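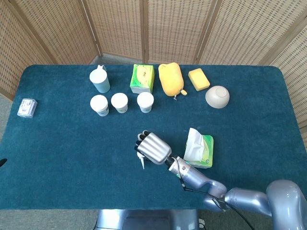 Clutter sensitivity in tissue extraction, results and a question about scoring
Posted by h_rothe, September 2021

We have been measuring how well a demonstration-trained policy pulls a single tissue from a soft pack when the rest of the table is not cleared. The training set is 200 teleoperated demonstrations, all with one right arm and one hand. The distractors stay toward the back, as in the setup at the top: paper cups, a yellow plush toy, a sponge, a bowl. The tissue box is the one I care about, because it shares the green and white of the soft pack and we expected the policy to confuse them. Evaluation was 72 trials per condition. With a bare table the policy completed 61. With clutter it completed 48. With clutter but the box removed it completed 58.

So most of the loss comes from one object. Writeup is internal for now (project Clurindale), but I can answer questions.

My question is how other groups score a partial extraction. We count success when the tissue is fully clear of the pack and still held. A tissue pulled halfway and released is a failure. That gives a clean number but I suspect it hides something.

----
Reply from pmasilela

Two things. First, 61 against 58 at n = 72 is nothing, so I agree the box is the interesting variable. Second, where does it fail? If the hand goes to the box, that is perception. If it goes to the pack and misses the pinch, then the box is only correlated with something else, for example the pack being placed differently when the box is out.

----
Reply from h_rothe

Pack positions were drawn from the same list in all conditions, so placement is not it. Of the 24 failures with full clutter, 9 were reaches to the box, 11 were missed or slipped pinches, 4 were the whole pack lifting with the tissue. For the bare table it was 0, 8 and 3.

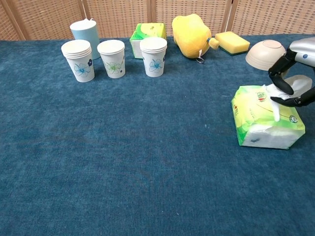

Clutter condition, tissue in the grip and partway out of the pack.

At that stage our scoring says nothing yet. If the fingers open there, it goes in the 11.

----
Reply from reshma_m

I would not score it binary at all. We did cloth and paper tasks at Nerham and moved to four stages: contact, pinch, clear, hold. Each trial gets the last stage reached. It costs a bit of annotation time, but you can see whether a change in the policy moved anything before the end of the task. With binary scoring we discarded a model that was better at pinching and worse at holding, and we only found that in February when someone went back through the recordings.

Also, how full were the packs? A new pack is tight and the first tissue resists. A half-used one is slack and moves with the pull. Those are different tasks for the hand.

----
Reply from pmasilela

Disagree on stages as the headline number. Stages are a diagnostic. Once you report an average stage, a policy that always pinches and never extracts looks decent. Put the binary number in the table and the stages in the appendix.

----
Reply from reshma_m

I did not say average them. Report the fraction of trials reaching each stage. The last column is the binary number, so you lose nothing.

----
Reply from pmasilela

Fine, with the fractions I have no objection. I have seen the average version in two submissions this year and both were misleading.

----
Reply from b_cinar

Back to the box. Have you tried it with a box in a different color? You have one box and one pack and they match. The nine wrong reaches could be color, printed pattern, or simply "largest thing near the pack." You can't separate those with the data you have.

At Clovstead we had a similar result with bottles and assumed it was color. We wrapped the distractor in plain gray paper and the wrong reaches dropped by almost half, not to zero. The rest was height. All our target bottles were taller than anything else in training.

----
Reply from h_rothe

No, only the one box. The gray paper test is easy and I will run it.

On pack fill: not controlled. We replaced a pack when it ran out and did not log the level, which is a gap. I can recover it for most trials from the video by counting back from each replacement, but not for the first batch, where the operator sometimes pushed tissues back in.

----
Reply from reshma_m

Drop the first batch from that analysis then. A tissue that has been pushed back does not sit like a factory fold and the pull force is different.

----
Reply from marietjie_s

Was there any clutter in the training demonstrations? If the 200 were all on a bare table, this is a plain distribution shift result and I'm not sure the box finding generalizes past it.

----
Reply from h_rothe

Mixed. 140 bare, 60 with clutter. The box was in 20 of those 60.

----
Reply from marietjie_s

Then I would retrain before running more evaluation. Keep 200 total, put the box in half, rerun the same 72. If the wrong reaches disappear you have a data coverage problem and the gray paper test matters less.

----
Reply from b_cinar

I would do the paper first. It is an afternoon of work against a full collection, and the answer tells you which objects to put in the new demonstrations.

----
Reply from h_rothe

Paper first, then. I will rescore the existing trials by stage in the meantime and post the fractions in this thread. Fill level goes in the log sheet as a column starting with the next batch.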